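Vonano Opens Orders for Its Hand-Held Gripper, With a Planning Sheet for First-Time Buyers

December 19, 2019

Budget season is a headache, I know, so I'll get right to it. We're opening orders for the Larnar hand-held gripper today, and with it comes a free planning sheet for labs and shops that have never bought one of these before (it fits on 2 pages, and yes, we fought over every line).

I've been on a lot of calls this fall with folks who had money set aside for the tool and nothing at all for the stuff around it. Then the tool shows up and everybody goes hunting for a table! So the sheet starts with the bench: a surface, something to cover it, lights you can move, and a box of plain household or office items to work with. Put those on their own line and get them approved together with the gripper.
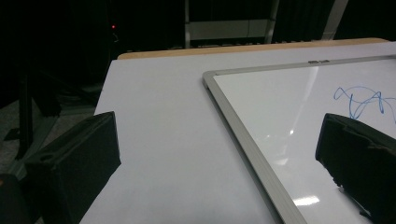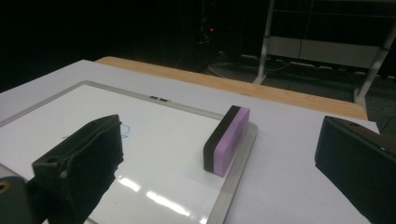
Black gripper fingers at the whiteboard, blue marker on it.

By the Vonano equipment desk

The next part of the sheet is spares. Finger padding is the thing people forget to order, and I'd much rather you had a set in the drawer than a tool sitting on a shelf while purchasing chases a signature. Each Larnar ships with three sets, and you can add more to the same order at no extra freight.

We're selling it as a single unit or in a pack of five. If you're only finding your feet, please buy one! Run it for a few weeks, write down what you wish you'd had, and come back to us. The pack makes sense once you have several people working at the same time and a bench for each of them.

Shiny stuff deserves a mention too. Whiteboards, glass and glossy trays all throw glare under overhead lights, so leave room in the plan for a lamp or two you can shift.

Bae is handling sales and repairs in the east, and Pandolia has everything else. Both will have a loaner on hand, and both can quote in 11 business days or less. Units ordered now ship in April.

Ask either one for the planning sheet, or write to our equipment desk and we'll send it over, order or no order.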